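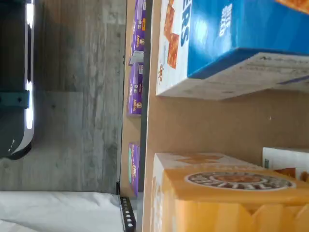 Search the archive

Re: [pantry-stock] Shelf spacing and boxes laid flat
2 replies - 0 shares

Ülle Koppel wrote:
> We have the Timent units up in the dry goods room and I am
> trying to settle the layout before September. Two questions.
> Do the big cracker boxes go upright or on their side? And is
> it worth keeping a separate ledge for the small snack boxes,
> or should they share a board with the cereal?
> The boards are adjustable in steps of 50 mm.

Ülle,

Measure the tallest box first and set the pitch from that. Ours was 239 mm, so the next step up is 250 mm, which leaves 11 mm to get a hand over the top. That is tight but it works if people pull from the front face.
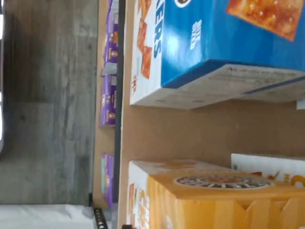 Žydrūnas Kalniņš

On the second question, keep the ledge. The purple snack boxes stand in their own row on the narrow strip, with the dark edge between them and the crackers and cereal. Mixed in with larger boxes they get pushed to the back, and the dates are missed at the next check.

I would leave a gap between the crackers and the cereal as well. Bare board looks like waste on a plan, but new stock has to go somewhere while the old is brought forward. Bahman fills every gap on his units and then has to empty half a shelf to rotate it.

For labels I use the Pliltix strips, 4 to a board. Fix them to the front lip and not to the back panel, where the first delivery hides them.

Can you send the board depth? The spacing above assumes two rows.

Ž. K.

Comments (2)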